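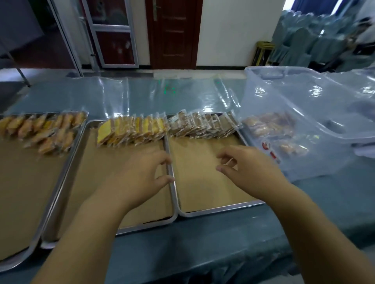
Riltness Residents' Forum > Community Events > Hall Bookings and Catering

Subject: Shared refreshments at the October open day

Ogilvie_Hall_Office wrote:
Members are advised that the hall will be open to all tenant groups from 10 a.m. on Sat 10 October. Groups wishing to serve refreshments are asked to note the following. Baked goods offered at shared tables should be individually wrapped. Trays should be lined, and the liners replaced between the morning and afternoon sessions. Table coverings must be wiped down by the group that used them. Questions may be posted in this thread.
Kwadwo Aryee, Hall Office

m_rennie wrote:
I thank the office for the notice. I must register an objection to the wrapping requirement on behalf of the Solstead Lane group. Our members bake at home and have served unwrapped goods, with tongs, at every open day we have attended. Wrapping each item adds expense and a considerable amount of waste. I would ask that tongs and a covered dish be accepted as an alternative.
Magnus Rennie

quilters_tues wrote:
We support the requirement as written. Last year the tongs were left on the table and people used their hands. Wrapped items may also be taken home by those who do not wish to eat in the hall.

flundorus_road_4 wrote:
Does the requirement extend to fruit? Our group intends to bring apples.

Ogilvie_Hall_Office wrote:
Whole fruit is exempt. Cut fruit should be in lidded cups.

With regard to Mr. Rennie's request, the office has considered the matter and is unable to grant it for shared tables. A group that staffs its own table for the whole session, with one person serving, may offer unwrapped goods. Please notify the office in writing if you wish to be listed as a staffed table.

m_rennie wrote:
That is a reasonable accommodation and we will apply. I would still ask that the wrapping rule be reviewed before the next open day. Paper bags would meet the same purpose at lower cost.

quilters_tues wrote:
Paper bags conceal the contents. Several of our members have allergies and prefer to see what they are selecting. We would oppose that change.

m_rennie wrote:
A printed label would answer that point. An allergy cannot be managed by looking at a pastry.

seed_exchange wrote:
On a separate matter, our group had 504 seed packets remaining after the spring event and requires a full-length table. May we be placed away from the refreshments? Crumbs among the envelopes were a difficulty last time.

Ogilvie_Hall_Office wrote:
Seed Exchange has been assigned the table beside the stage. The question of paper bags and labels will be taken up after the event, and written comments from both groups are welcome at the office.

flundorus_road_4 wrote:
Noted regarding the fruit. We will also bring a bin for the cores.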